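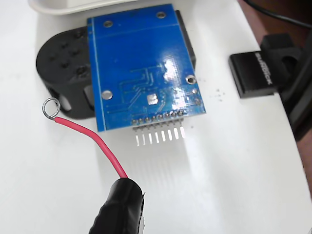
Figure 2. Blue printed circuit board on a white tabletop, with mounting holes and traces visible.

4.2 Coding of immunity rulings

Each judgment in the Testivar set was coded for the stage at which official immunity was decided. Of the 1,356 civil claims against public bodies, 251 contained a ruling on immunity that could be separated from the ruling on liability. Claims settled before any hearing were left out. Where a trial court and an appeal court disagreed, the later decision was used and the earlier one was kept in a second field.

Wrongful death claims were treated as a separate group. There were 76 of these, almost all brought by an estate together with at least one relative. In the Stultside courts the two claims are normally heard together, and a single immunity ruling was entered for both. The Drorkia courts allow them to be split, so each part was coded alone.

Awards were recorded as entered by the trial court, before interest and costs. Reductions made on appeal were coded under the Radonjić scale, which does not distinguish between an award set aside in full and one sent back for a new hearing. Section 5 reports the results with the latter group removed.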